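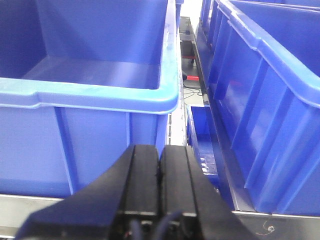 Bin area and gripper, fingers together. Items 1 to 4.

Mutia arm, shared workshop: inspection checklist with comments
Date: October 17, 2021
Checked by: Dennis Mutiso
Covers the arm, the gripper, the bins and the metal surfaces within reach. The Bakker bench saw and the rest of the shop have their own sheets.

Before power on

1. Emergency stop reachable from both sides of the work area. OK. The button by the door sticks a little when you twist it to release. It still cuts the motors.

2. Bins sitting flat on their shelves, rims clear of the arm's path. OK. Push each one by hand. If it slides, reseat it before running anything.

3. Cables at the gripper. Needs work. There are two dark cables coming out at the base, and red wire ends near the lower mounting hardware. Trim or cover the red ends. Move the wrist through its full turn by hand with the power off and watch that nothing pulls tight.

4. Cables on the floor. Needs work. Loose black cables lie across the gray floor past the bins. Get them under a cover strip or up on hooks. Same comment as in September.

5. Zudine controller: lid screwed down, fan running, no burnt smell. OK. Fuse is the right one. Spare taped inside the lid.

Gripper and close surfaces

6. Finger screws snug. OK. One on the left finger took a quarter turn. Marked with paint pen so we can see if it moves again.

7. Fingers close evenly. OK. Tested on a folded card at low speed, then on a block of scrap pine.

8. Clearance to metal surfaces. Open. The limit in the Clirer settings file is 200 mm, and I want that checked with a tape measure before anyone raises the speed. Look the metal over for marks each time and write down what you find, even small ones. There are faint smudges and scuffs on the middle panel and one tiny dark speck on the upper one. I can't say how old they are, so note them as existing.
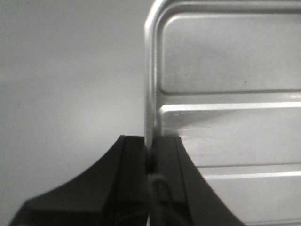 Tươi Mạch commented that a tape measure check only covers the pose you happen to measure in, and asked for the arm to be stepped through the whole saved path at the slowest setting, with one person on the stop button. She also wants the limit kept in one file. At the moment it is typed in at two places and they could easily end up different.

Agreed on both. Item 8 stays open until the slow run is done and the second copy of the limit is gone. Whoever does it, initial here and put the line number of the one that was removed. In my copy it is line 123.

Picking from the bins

9. Nothing in the bin that doesn't belong there. OK. Feel along the corners too. Small screws end up there.

10. Light plastic parts. Open. Thin white pieces are hard for the software to find under the shop lights, and the grip point can come out wrong. Run these at reduced speed only. Keep hands out of the bin until the arm is parked and the light on the controller is steady. If a part gets caught on a finger, hit the stop first and then pull it free. Check bin walls for fresh scratches at the end of the session.

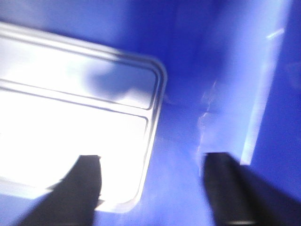 11. Arm parked, power off at the wall, key back on its hook. OK.

12. Log sheet filled in, including stops that seemed minor. Partly done. Two stops were logged without a cause. Please write something, even "don't know."

Result: low speed use only until items 3, 4, 8 and 10 are closed.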